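How to Get Limescale Off a Kitchen Faucet Without Ruining the Counter

You will need white vinegar, an old rag, a rubber band, a toothbrush you no longer love, and an hour in which you had nothing better planned.
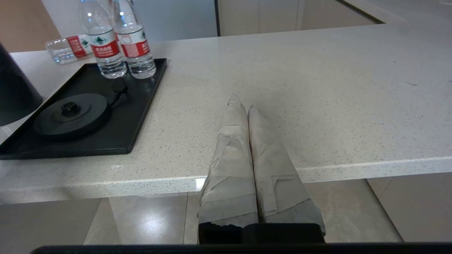 I have done this job in four rentals and one house I own, and the house was the worst. Hard water leaves a chalky crust at the base of the faucet and around the spout, and it gets harder the longer you pretend it's a finish.

Step 1. Find out what your counter is made of. Vinegar will etch marble and limestone in minutes. Quartz will usually forgive a splash if you wipe it up, but lay a dry towel around the faucet anyway. Check the faucet too. Brass, nickel and anything with a fancy coating should get dish soap and patience.

Step 2. Mix equal parts vinegar and warm water. Soak the rag, wring it until it stops dripping and wrap it around the crusty part. Hold it on with the rubber band. It will look like a minor injury.

Step 3. Wait 60 minutes for thick scale on plain chrome, much less for a light haze. Go and do something else. Watching doesn't help, and I have watched.

Step 4. Unwrap and scrub with the toothbrush, working into the seam where the faucet meets the sink. No steel wool. My neighbor Diarmuid Conneely used steel wool once and now owns a brushed finish.

Step 5. Unscrew the aerator, which is the little screen at the tip of the spout. Put the plug in first. Drop the screen in a cup of the same mix, brush out the grit and screw it back by hand. Pliers come out only if it leaks, with tape over the jaws.

Step 6. Rinse everything with plain water, then dry it. Drying is the part everyone skips – me included, until about August.

If a ring is still there, do steps 2 to 4 again tomorrow. Never mix vinegar with bleach to speed things up. The fumes are dangerous and the ring will still be there.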